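I have finally started keeping a proper notebook for my sourdough and I'm slightly obsessed with it! For years I just baked by feel, got a lovely loaf one weekend and a doorstop the next, and had no idea what I'd done differently. So in September I bought a plain lined book and wrote the date at the top of page one, and now every loaf goes in.
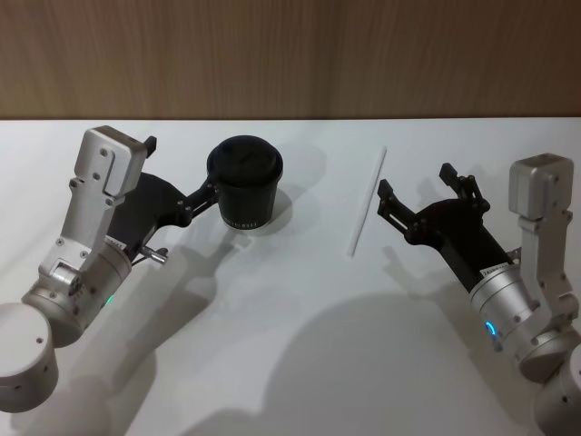

p. 30

October 2022

The thirtieth page, already! I'm using a stoneground white from Rirell at the moment and it drinks far more water than the Vesten flour I grew up with. My notes from the first week just say "sticky, horrible" (very helpful, thank you, past me) but by the third loaf I'd worked out that it likes a longer rest before the salt goes in. Leave it under a damp cloth, go and do something else, and it comes back smooth and stretchy - such a good feeling under your hands.

The starter gets its own column. I feed it 30 grams of flour in the evening and write down how high it has climbed by breakfast. Cold kitchen, slow starter, and you can see the weather changing as you turn the pages.
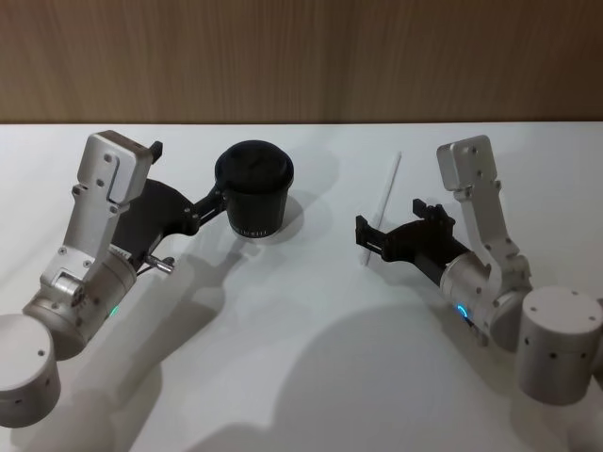
Then there's the rye. I put 200 grams into a batch last weekend and the smell when it came out of the oven was wonderful, all malty and dark. The crumb was a bit tight, so next time I'm dropping it to 151 and giving the dough another hour. Odd number, I know - it's what will be left in the bag.

I've also begun sticking in the paper labels from flour bags, and a bus ticket from the day I went over to Flostska for the market and came home with caraway seeds and a very good cheese. The caraway loaf is on the next page. It's proving now, and I keep lifting the cloth to look at it.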